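**Progress report to the Gremetti Fund, August 3, 2022**
Prepared by Aldana Alarcón, Braltley Housing Defense

We opened files for 74 households facing eviction or demolition orders in the Maldonado district. Most of the orders cite missing permits. Families were given 80 days to respond, and several got the notice late, with half that time gone.

Karim Tazi filed appeals for the households on the river side. Two were heard and both orders were suspended until November. The rest are waiting for a hearing date.

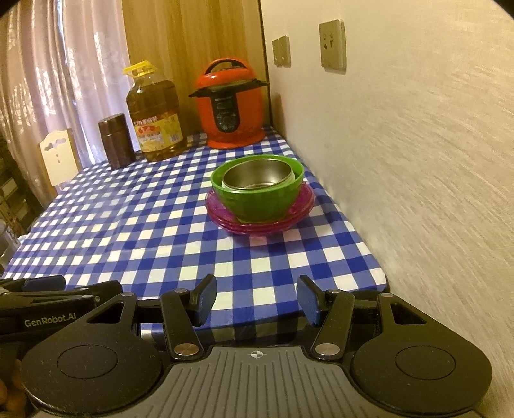
Field visits took more time than we budgeted. Lautaro Bustos went back to Rutdale twice to collect land receipts, as the municipal archive would not accept copies without the owner's signature. We have asked the archive to put that rule in writing and have had no reply.

Legal intake at the Rutdale office is now open every morning. Gisela Ledesma handles first interviews and keeps the case register.

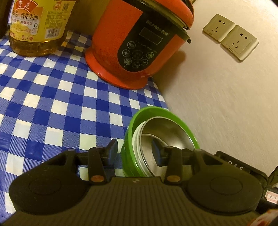 ## Spending and next steps

- Court fees are under budget, travel is over. We ask to move $1,000 from the first line to the second.
- Nicanor Rivadeneira will finish the map of affected lots before the next hearings.
- The survey of families already displaced has not started. We still need a second interviewer.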